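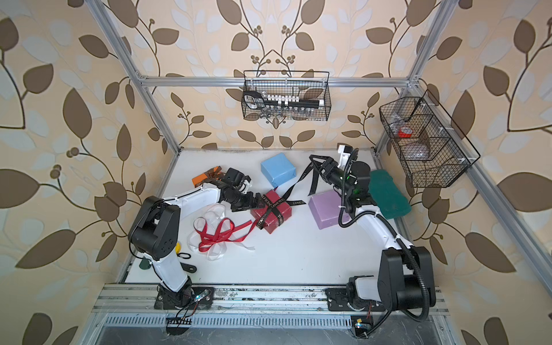
How long must the ribbon be for one small box?
Measure two times around the box in each direction, then add 300 mm for the bow.

4. Tying the ribbon

Before this step, please finish section 3 (closing the lid). The Sornmont ribbon, item 2285, is cut with normal scissors.

1. Put the box on a flat table with the lid up.
2. Place the middle of the ribbon on the lid and bring both ends down under the box.
3. Cross the ends under the box and turn them a quarter — the ribbon must stay flat here.
4. Bring the ends back up to the lid and pass them under the first band.
5. Pull slowly until the ribbon is firm, then make one knot.
6. Make two loops of the same size and tie them together.
7. Cut the tails at an angle.

Note: With printed ribbon, check before step 2 that the words are facing outside and can be read from the front.

Note: If ribbons of different colors became tangled, separate them by hand from the loose end. Do not pull on the knot.

Caution: Do not pull hard on a thin box. The corners will bend and they cannot be repaired.

Caution: Keep scissors closed when you do not cut.

For bows with wire edge, see section 5.

Text: Feven Lemma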